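Ticket 323 – Flower arranging cell, left arm misses stems
Opened by: Vimala Pinto, Havley student robotics project
Status: open
Monday, January 25, 2021

Hello all, and thank you for being so patient with us! We are building our class entry for the Wimden challenge, where the arms pick up flowers from the table and put them in a vase. The left arm keeps closing a little too high, so the stem slips out before it ever reaches the glass.
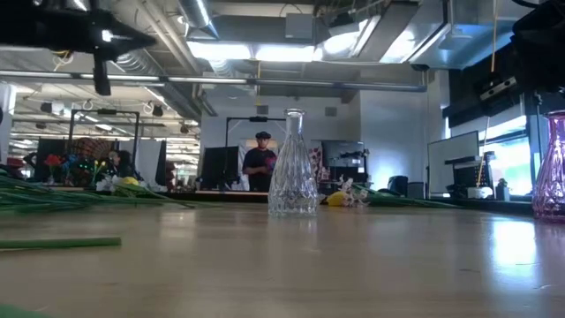 I first thought it was the table height in the Merkier config, so we measured again and typed the new value in. That helped with the thick stems – the thin ones still slide away. We also lowered the grip speed from 4000 to half of that, and the students felt it looked calmer, but the misses went on just the same.

Next we tried single tulips, one at a time, with the vase left where it was. 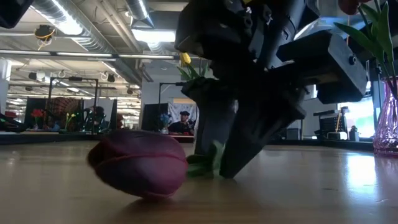 Gripper down at the table, tulip lying on its side.

Out of a long afternoon of tries, 3 were clean from start to finish, and all of those were with the fingers coming in at a slant. Straight down, we mostly pinched leaves. I have put the slanted approach in as the default for now (please shout if that breaks anything for the other group). 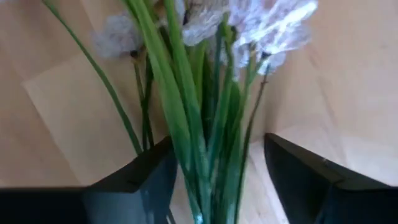

Bunches are kinder to us than single stems, I must say, and the wrist view is a big help for judging where the fingers will close. It does get blurry when the arm is moving, so we now pause for 2 seconds before the grip.

Still to do: recalibrate the left wrist, then rerun the thin stems. Could someone from Mac Carthaigh send the newer calibration sheet? Ours is over a year old.

Contact the help desk | © 2021 Havley | Back to top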